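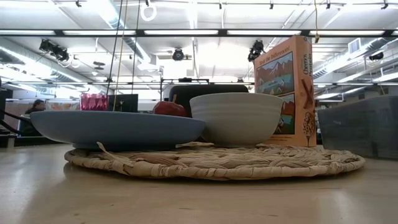

Fig. 3. Breakfast things on the woven mat, bin to the right.

Section 5: Setting the breakfast place, and putting it away again

If you've come straight here from Section 3 (unpacking and airing the mats) you'll need the Urker mat, the plate and bowl, one cup, the cereal and whatever fruit you've got in. If you skipped Section 3, do go back and at least read the bit on airing, as a mat that has been rolled up in its wrapper since October will not lie down for anybody.

I use the round Urker mat for breakfast and keep the long Andow runner for evenings. You can do it the other way about, but the runner shows every drop of milk and I got tired of washing it. The steps are written for one person at one place. For two or more, do steps 1 to 4 for everybody first and then bring out the food, otherwise you end up lifting a full bowl to slide a mat under it.

5.1 Before you start

Wipe the table down and dry it properly with a tea towel. Woven fibre soaks up whatever is underneath it, and a mat left on a damp patch will be a bit whiffy by the weekend (ask me how I know). If your table is light wood like mine, have a quick look for crumbs as well. The short scratches on my top came with years of being used, and I don't mind them, but grit under a mat makes more and you may be fussier than I am.

Have these within reach:

the mat, aired and brushed
one wide, shallow plate
one deep bowl
one cup
cereal, in its box
fruit
a bin or tub for clearing away into

Note: none of the crockery has to match. Mine is a blue-grey plate, an off-white bowl and a pink see-through cup, and I like them together more than I ever liked the matching set.

5.2 Setting the place

1. Put the mat down in the middle of your bit of table, with a good hand's width between its front edge and the edge of the table. Sleeves catch on the rim, and if the mat is too near the edge the whole breakfast comes with you.

2. Press it flat, working from the centre out to the wrapped rim with your palms. Don't tug at the rim. It's only bound on, and a hard pull loosens the wrapping.

3. Feel round the edge for loose ends. You'll nearly always find one. A strip that has sprung up and curled at the tip can be tucked back under its neighbour with the blunt end of a teaspoon — see 5.5 if it won't stay.

4. Set the plate towards the left. A wide plate can hang over the side of the mat a little, and that's fine as long as its foot is fully on. Give the rim a gentle press on the overhanging side. If it tips at all, bring it further in.

5. Place the bowl to the right of the plate. I have mine close up to it, so the toast crumbs land on one or the other. If you're left-handed, swap the two over and read the rest of this section in a mirror, more or less.

6. Cup and fruit next. An apple wants to be stood on its base with the stalk up, and it does sometimes take a couple of goes to find the side it likes sitting on. Round fruit that won't settle can go on the plate until you're ready for it.

7. Stand the cereal box at the back right. Turn it at a bit of an angle so you can read the front or the back panel from your chair, and so the narrow side can be seen by whoever is hunting for it. The box I've got on the go is Cheerios Protein, which has a "Spot the Difference!" puzzle with two mountain landscapes on it, and I'd recommend facing that side outwards if you have children to keep in their seats. (Or if you don't. I've been at it most mornings.)

8. Put your clearing bin to the far right, leaving a small gap between it and the box. You want to be able to get your fingers in there to pick up either one.

Caution: don't put a bowl of hot porridge, or anything else just off the hob, straight on to the fibre mat. It's for room-temperature crockery and it will scorch. Use the Tesivow trivet underneath, or leave the mat off altogether on porridge days.

Caution: tall boxes fall forwards. A nearly empty cereal box weighs nothing and goes over if someone opens the back door. If yours is nearly finished, either lay it down or tip what's left into a jar.

5.3 Pouring without making a mess of the mat

I know, I know, you can pour cereal already. The trouble is that a weave like this has hundreds of tiny gaps, and every one of them is the right size for a bit of cereal dust.

1. Bring the bowl forward to the front of the mat before you pour. Reaching over the cup to get at it is how cups go over.

2. Open the inner bag fully and fold the top of it outwards. A half-open bag lets go of nothing and then lets go of everything.

3. Pour from low down, close over the middle of the bowl. A deep bowl forgives you a lot here and I'd choose one over a shallow bowl every time.

4. Roll the bag shut, close the box and put it back where it was.

5. Milk last. Wipe the jug or the bottle round its bottom before you set it down, or stand it on the bare table beside the mat.

Note: if you do spill milk on the mat, lift everything off it straight away and go to 5.6. Don't sit and finish your breakfast first. Dried milk in straw fibre is a miserable job.

5.4 Clearing away

1. Fruit first, if it hasn't been eaten. Back to the fruit bowl it goes.

2. Close up the cereal and take it to the cupboard. I keep this separate from the bin trip, having once put a full box in with the wet bowls.

3. Scrape the plate and bowl, then put them in the clearing bin in this order: plate flat on the bottom, bowl on top of the plate, cup beside them on its base. Don't put the cup inside the bowl. A textured cup grips the sides more than you'd think and can be a pain to get out.

4. Carry the bin with both hands. Plastic bins with sloping sides are slippery customers and the smooth ones are the worst.

5. Leave the mat where it is for 15 minutes to air, then pick it up by two opposite sides and give it a light shake over the sink.

6. Wipe the table where the mat has been.

Srivastava bins (the deep ones in Section 9) will take the breakfast things for a whole family, but they get very heavy when they're full. I'd sooner do two trips.

5.5 Loose ends and darker strands

Every so often a reader of this guide writes in to say their mat is faulty as some of the strands are a different colour. It isn't. Thick twisted fibre is hardly ever one shade all through, and a few reddish-brown bits among the straw-coloured ones are how it grew. Mine has some left of centre. They don't come off on the crockery and they don't wash out, so please don't scrub at them.

Loose strips are another matter, and they do want seeing to.

1. Dampen the loose strip with a wet fingertip and leave it a minute to soften. Dry fibre snaps.

2. Tuck the end under the nearest loop of the braid with a teaspoon handle or a blunt tapestry needle.

3. Put something flat and heavy on it overnight. A couple of cookery books will do.

4. If it's up again by morning, trim it with small scissors, leaving enough of a stub to tuck under. Never cut it flush with the weave — the rest will start to work free and you'll be chasing it round the mat.

Caution: don't use glue. I tried it on an older mat and it went hard and yellow and scratched the bottom of a plate.

5.6 Cleaning the mat

For crumbs: turn it face down over the sink and tap the back with a wooden spoon. Follow with a dry nail brush, going along the braids and not across them.

For sticky patches: a cloth wrung out in warm water with a tiny drop of washing-up liquid. Dab, then dab again with a clean damp cloth, then prop the mat on its edge somewhere airy. Don't dry it on a radiator, as the rim shrinks faster than the middle and you'll have made yourself a hat.

For milk: blot with kitchen roll on both sides at once, then clean as for sticky patches, twice. Smell it the next day. If it's sour, a sprinkle of bicarbonate of soda left on for the afternoon and brushed out will usually sort it.

Don't put it in the dishwasher or the washing machine, and don't leave it soaking.

5.7 If something isn't right

The mat rocks or has a hump in the middle. It hasn't relaxed yet. Turn it over, weigh it down overnight and try again.

The plate wobbles. Check the foot of the plate isn't sitting half on the wrapped rim, which is a bit higher than the rest. Move it in or out.

The mat slides about. The table is too shiny or has been polished lately. Cut a piece of non-slip liner a bit smaller than the mat and put it underneath.

The bowl won't fit next to the plate. Your mat is too small for both. Keep the bowl fully on, let the plate overhang as far as it safely will, and put the fruit somewhere else.

The bin is always in the way of your elbow. Put it on a chair until you need it.

For storing mats between uses, carry on to Section 6.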